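Ticket 1934: Flotix hand gripper pair, left unit drops thin fabric
Product: Flotix two-piece gripper kit, evaluation loan
Site: Mostgate
Opened: 7 March 2025
Status: Waiting on parts

Symptom: With both grippers closed on a T-shirt, the left unit loses the cloth when tension is applied. The right unit holds. The fault appears on single-layer jersey and does not appear on towels.

Tried so far: Cleaned the fingertips on both units. Repeated the pull 34 times at the default closing force, 15 drops, all on the left. Reset the trigger travel in the Wadanetti utility. No change. Swapped hands between units and the fault stayed with the same unit.

Test position for the pull is two pinch points, garment on its side on a fitted sheet, left gripper on the far corner.
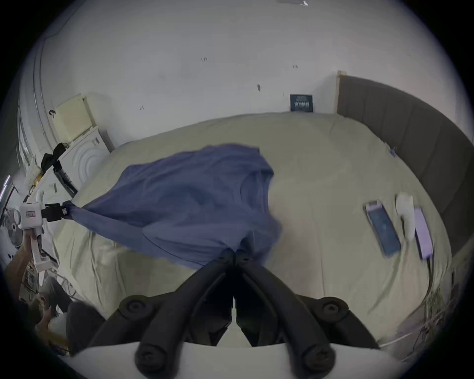
Soon-im Ahn: Please check the tip gap with the trigger fully closed. If a sheet of printer paper slides through, the return spring is seated one notch out. Changing the closing force will not fix it.

Paper slides through on the left unit and jams on the right. Reseated the spring per section 4 of the manual. The gap is smaller but still present at the lower end of the tips. Log 188 attached.

Replacement finger set requested from Yang. The evaluation score for thin fabric is on hold until it is fitted. Towel and denim results stand as submitted.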